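What a Bare Desk Does to a Timetable: Study Space Use at the Britden Annex

Student project report, second year, Social Research Methods
Cornel Ursu

1. Background

The Britden Annex opened its upper floor to students in May. The university website promised "flexible study surfaces," and to be fair there are surfaces. They are white, they are wide, and there are 60 of them. The old reading room downstairs had green lamps, carved initials and a radiator that knocked. It was full by nine every morning. The new floor was supposed to take the overflow, and for most of the term the overflow preferred to sit on the stairs.

My question was a small one. Does the look of a desk change how long a person stays at it? I had planned a larger question, on architecture and the modern attention span, but my supervisor wrote "no" next to it in pencil.

2. What other people have written

Less than you would hope. Pîrvu's course reader has a chapter on seating in public libraries, and it argues that people pick a seat for its edges: a wall behind, a window to one side, a pillar if they can get one. The chapter has very little on the desk itself. I found a good deal of material on office furniture, most of it written by people selling office furniture, and I left it out.

3. Method

I logged stays on both floors between opening and six in the evening, using the sign-in sheets and my own notebook. A stay began when a person put something down and ended when they took everything away. Going out for coffee and leaving a scarf counted as staying. This gave me 2,328 stays, of which I threw out the ones under three minutes, mostly people looking for an outlet.

I also ran a short survey with the Clalis form tool. It crashed twice, and the second time it kept only the complaints – so the survey results should be read with that in mind.
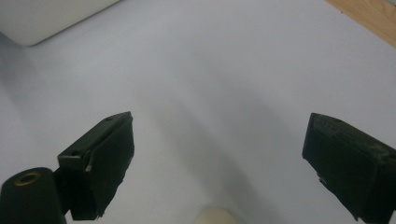 Martim Lobo disagreed with me about the white desks from the start, and I promised to put his objection in. He said that a plain desk was the only kind he could work at, that the reading room made him feel watched by dead lawyers, and that if I wanted to know why the upper floor was quiet I should try finding the stairs to it. I have tried. The sign points at a closet.

4. Findings

People who went upstairs stayed longer than people who stayed down. I had expected the opposite and had already written part of the conclusion. The difference held in the mornings and shrank after lunch, when the sun comes through the west windows and the whole floor turns into a lampshade.

Survey answers were less kind. "Like studying inside a refrigerator" came up in several versions. One person wanted the carved initials moved upstairs. Another wrote only "chairs," underlined.

5. Problems with this study

Students who climb two flights to find a seat may be the sort who stay put anyway, and I have no way to separate them from the desks. I also sat upstairs myself for much of the logging, and I was removed from the data late, after I noticed that one very dedicated student was me.

The report limit is 4,000 words. I am well under it, and the log sheets are in the appendix.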